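Cahier de labo, septembre - essais de solidité au lavage, série Betham

Reprise de la série après changement de détergent de référence. Bain à 30 °C, rapport de bain inchangé, éprouvettes cousues sur multifibre. Le lot 3746 (maille noire, colorant réactif) passe en premier, le lot 289 ensuite. Conditionnement entre deux cycles : à plat, à l'ombre, jamais sur cintre.
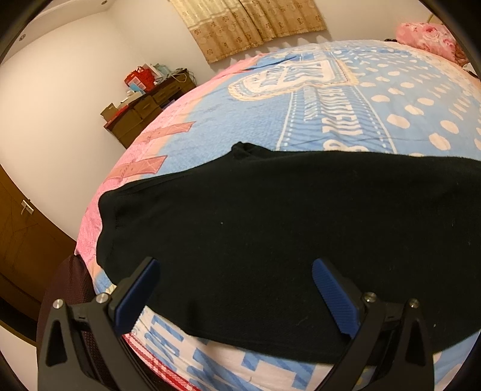

Atelier Textile et Couleur - site de Lenilcombe

Résultats lot 3746 : dégorgement sur coton coté 4, sur polyamide 3-4. Le polyamide reste le point faible, comme avec l'ancien détergent. Dégradation de nuance non mesurable à l'œil sous D65. Tõnu Laur a relu les cotes à l'aveugle et trouve un demi-point de moins sur le polyamide ; je garde sa valeur.

Lot 289 : éprouvette 2 écartée, couture défaite pendant le cycle. À refaire avec un point plus serré.

Le spectro Wisell dérive encore sur le blanc. Étalonnage repris à 14 h, puis avant chaque lecture. Ne pas utiliser les mesures du matin - elles sont barrées dans le tableau.
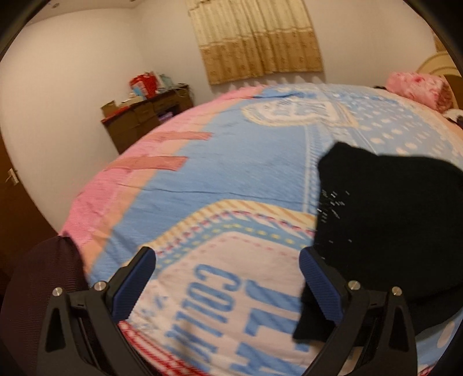 Couvre-lit matelassé, tons pastel : bleu ciel, rose pâle, crème, pêche.

Pour les articles multicolores, la méthode actuelle ne suffit pas : une seule cote par éprouvette masque le transfert d'une plage à l'autre. Proposition : prélever à cheval sur deux teintes et coter chaque plage séparément. Mensah demande un rapport après 28 cycles, il faut donc fixer le protocole avant de lancer.

À faire :

- recommander du multifibre
- refaire 289, éprouvette 2
- envoyer la tuile blanche du spectro en vérification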